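Scrunchies from Scraps: What Happened with My Fabric Project
Textiles and Small Business elective, final report
Written by Na-rae Choo

So I picked scrunchies. I know, I know, half the class groaned when I put it on the sign-up sheet, but hear me out! I wanted something small enough to finish, cheap enough to mess up, and useful enough that a person might want one at the end. My first idea was a tote bag and Ms. Farah very kindly asked me how many zippers I had sewn in my life (zero), so that was the end of the tote bag.

The question I wrote in my proposal was: does the texture of the fabric change how a scrunchie looks and holds once it's gathered up? I thought it wouldn't matter much. I was pretty wrong about that.

Getting the fabric

Most of my material came out of the remnant bin at Dodarton, which is the fabric store by the bus station. Remnants there are sold in bundles and you don't get to pick what's inside, so I ended up with a lot of colors I would never have bought on purpose (there was a mustard one. We don't talk about the mustard one). The thread was from the school closet and the elastic was Trindeck, quarter inch, from the same closet. Total spending was 7 dollars, and that includes a seam ripper I should have owned already.

How I made them

I used the basic tube method. You cut a long strip, fold it with the right sides together, sew down the long edge, turn it inside out, feed the elastic through with a safety pin, knot it, and close the gap by hand. My strips were 50 cm long to begin with. Turning the tube is the annoying part, and with anything thick it takes forever. Hiwot Abera from my table showed me how to hook a safety pin on the end and wiggle it back through, and I went from ten minutes of swearing under my breath to maybe two.

I made three test versions before I let myself count any as finished. The first one was smooth cotton and came out flat and kind of sad. The second had the elastic too tight and looked like a dinner roll. The third was okay! After that I moved on to the textured fabrics, and that's where it got fun.

The waffle weave stuff was my favorite by a mile. It has all those little dimples in it, so when you gather it the folds come out deep and they stay put where the smooth cotton just slides around. It also hides crooked stitches really well, and I had plenty of those.

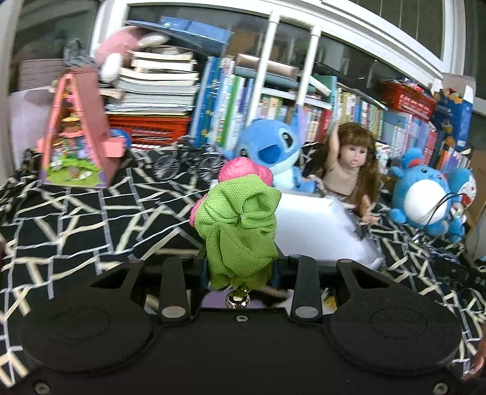 The green one in waffle texture with pink fabric behind it. Stitch and the doll are in the back.

My roommate's little sister got very involved around this point and wanted everything tried on her doll. A full-size scrunchie on a doll is basically a life jacket, so I don't have any real data from that, but she had opinions on color and she was right about the pink. Pink and green together sold me on doing them in sets.

Asking people what they thought

For feedback I handed finished ones to three people and asked them to wear them for a whole day in November and then tell me the truth. Hiwot has thick curly hair and said the waffle one stayed up through volleyball practice. Dušan Dvořáček has a short ponytail and said the cotton one fell out on the stairs before first period, which, fair. Ľubomír Vávra wore his on his wrist all day and gave it full marks, so I'm not sure what to do with that one.

I did try to measure slipping with a ruler, from the top of the ponytail in the morning to where it was at lunch, but everyone fixes their hair without thinking and the numbers were useless. I left the table out of this report. If I did it again I'd ask people to keep their hands off or just take a picture every hour.

What I'd change

Longer strips, for sure. The extra length is what gives you the puffiness, and I was being stingy. I'd also prewash everything, since one of the remnants bled in the sink and I now own a slightly blue towel. And I would do the hand sewing in daylight and not at 11 at night in bed.

For the selling part of the assignment, I priced the sets at three dollars and put a few out at the Grelier craft table next to the cafeteria. The waffle ones went first. The mustard one is still available if anybody wants it.

Thank you to Ms. Farah for the zipper talk, and to Hiwot for the safety pin trick. My pattern sheet is in the class folder, with the seam allowance fixed this time.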